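# How to follow a breaking crime story without getting in a tangle

I spent a good many years on the night desk of a small local paper, and the question friends still put to me most often (usually by text, usually when there are sirens in the background) is how on earth to work out what has really happened. So I thought I'd write down the way I go about it myself. It's a slow method, I'm afraid, but it has saved me from a lot of silly mistakes - and from one or two unkind ones.

## Before you start

Open a plain notes page on your phone or find a bit of paper. Write the time at the top. Draw a line down the middle, and head one side "Said by" and the other "What they said". That's all the equipment you need, though a cup of tea does help.

## 1. Find the first official statement

Look for the police force's own page before you look at anybody's account of it. Early statements are short and rather dull, and they tend to give a place, a time and very little else. Copy the words exactly. "A man is helping with enquiries" and "a man has been charged" are miles apart, and it's very easy to turn one into the other when you're tired.

## 2. Choose two news outlets and stay with them

Where I live that means the Grekport evening paper and the local radio. Two is plenty. If you have 10 tabs open you'll find that most of them are quoting each other, and you'll come away feeling that something has been confirmed many times over when it was only ever said once.

## 3. Check where each number came from

Numbers of people hurt will change during the first night, sometimes downwards. When there was trouble at the Wegener warehouse one April, I had a post in front of me saying 200 people had been led out, and it had been shared over 3,000 times before breakfast. The fire service had given no figure at all! Somebody had guessed, quite innocently I should think, and off it went. Put the number in your right-hand column by all means, but if the left-hand one is blank, leave it alone.

## 4. Be careful with street names

Prirnari Road and Prirnari Row are at opposite ends of our town, and I have seen them muddled in print more than once (once by me, and I still go a bit pink thinking of it). Check the name on a map and read it aloud before you pass it on.

## 5. Keep names and faces to yourself

Families are sometimes told hours after the rest of us have started talking. Please don't post a name, a car number plate or a picture of someone's front door, even in a small group chat. The group for the Dultatetti flats has a rule about this now and it works very well.

## 6. Go back in the morning

Read your notes again with fresh eyes and cross out whatever has been dropped or corrected. If you shared something that was wrong, say so in the same place you shared it, in one plain sentence. People are generally very nice about it.
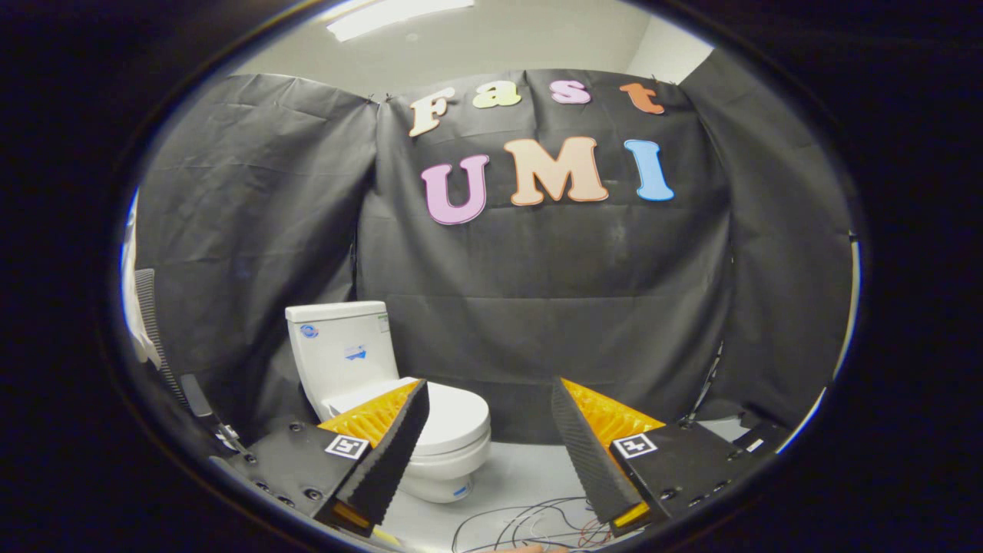 I keep my old pages in a drawer, crossings-out and all, and I do look through them now and then when a new story breaks and I can feel myself starting to hurry.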